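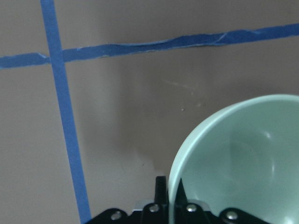 3. Surface Marking with Painter's Tape
Kári Bech, Elínborg Eskildsen

Two blue tapes were compared as reference lines on a matte wall surface. Strips were left in place for 13 days and then checked for edge quality and adhesion.

3.1 Observations
The narrow tape kept clean, parallel edges along its length. The wide tape, a darker blue, was ragged and torn in places, with a wrinkled section that had partly lifted. The two lines form a cross, each running slightly off true – neither was set with a level.

3.2 Error
A fold in the tape makes the line edge hard to define. Readings were therefore taken from the narrow strip only, at 30 mm intervals. Scuff marks on the surface were not cleaned before the test.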